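3.2 Serving Vessels and Surface Preparation
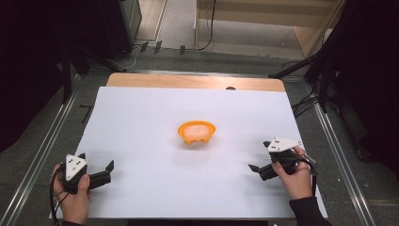

Figure 4. Filled bowl on the covered tabletop.

Portion size was held constant across the Anlow and Tejada sessions by weight, with each serving set at 69 g. Earlier work on small-vessel serving (Benavides and Nieto) reported that spillage depends more on fill height than on the mass of the food, and we therefore chose a vessel that the portion nearly fills. The small orange bowl in Figure 4 has a scalloped, footed base, and the mound inside it comes close to the rim. White paper was laid over most of the wooden tabletop before each session and replaced after every 14 servings. Grains found on the paper were collected and weighed to the nearest 2 mg — pale grains on white paper are easily missed, so two raters searched each sheet independently. Disagreements were settled by a third rater (Sepúlveda). Sheets that had torn or shifted during a serving were excluded, which removed four servings from the Tejada set and none from the Anlow set. Spillage is reported below as a fraction of portion weight.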